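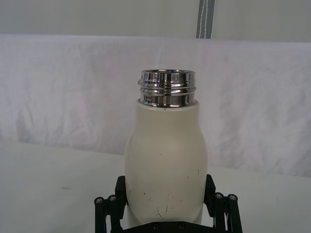
Westix will let its longest-serving employees retire a little at a time, the company told staff in Granberg on May 3, 2021. Under the plan, anyone with 25 years at the firm may drop to 20 hours a week for up to 18 months, keep the company health coverage, and then leave for good. Those interested are asked to start with a household budget worksheet, which wants to know about everything from property tax down to the small stuff. A cream-colored insulated bottle with a shiny threaded neck would go under "Miscellaneous, Home," a line that gets more space on the page than the one for dental work.

Westix calls the arrangement the Glide Path. Longtime employees may remember that this was also the name of the 2009 parking plan, which involved a shuttle.

Pay falls in line with hours, so a half-time glider earns half a salary. The retirement plan match will continue, though at 2 percent of pay, and the pay in question is the smaller one. Vacation days will be cut to fit. The service award, traditionally a clock, will be given out at the end of the glide, by which point the recipient will have had plenty of weekday mornings to look at the clocks already at home.

Applications open in October and go through Skodberg, the outside firm that has run the Westix retirement plan since the previous outside firm was let go. Skodberg has built an online calculator for the purpose. It asks for a birth date, a current balance and an expected age at death, and it will not go on to the next page if the last of these is left blank. A drop-down menu offers suggestions.

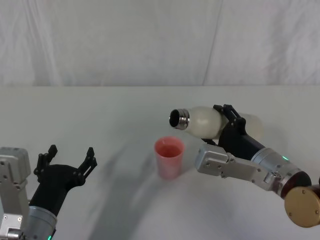 A white bottle tipped over a pink cup.

The harder question is what the gliders should do about their savings in the meantime. Westix is leaving that to them. The staff handbook says that participants may begin drawing on their accounts during the reduced-hours period if plan rules allow, and then refers readers to the plan rules. The plan rules refer readers to Skodberg. Skodberg's phone line, tried twice on Monday, referred this publication to the handbook.

Boateng, the fee-only planning firm across the street from the Granberg plant, has offered Westix employees a free evening session on the subject, with sandwiches. Its flyer advises people to work out their spending before they work out their hours, to ask how part-time pay will affect any old-style pension they still hold, and to check the rules on Medicare enrollment well ahead of a birthday. The flyer also points out that the extra free time tends to cost money – kitchens get redone, boats get looked at – and that a person with three-day weekends can go through a budget built on two-day ones pretty quickly.

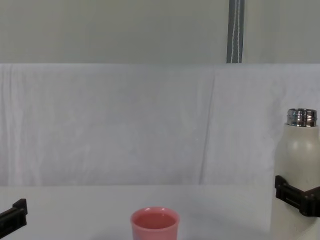 There is also the matter of what happens when the time is up. The plan has no provision for going back to full-time work, and no provision for extending the glide, although managers may bring a retiree back as a contractor after a suitable break. The length of a suitable break is not given. The last person to leave the shipping office for good was back within a month, and still has the same desk and the same chair, with a different color of badge.

Employees who don't want to take part need do nothing. They will be sent a form confirming that they have done nothing, and should sign it and return it to the benefits office on the second floor.

Westix said the program will be reviewed after its first year. Staff with shorter service asked in the comment box whether they might be considered too, and were told that the company values their patience.

Recent items
Granberg Credit Union Raises Savings Rate, Slightly
Your Old 401(k) Would Like to Hear From You
Boateng Moves Tax Clinic to Bigger Room
Skodberg Statements to Arrive in Smaller Envelopes
Should You Pay Off the House Before You Quit?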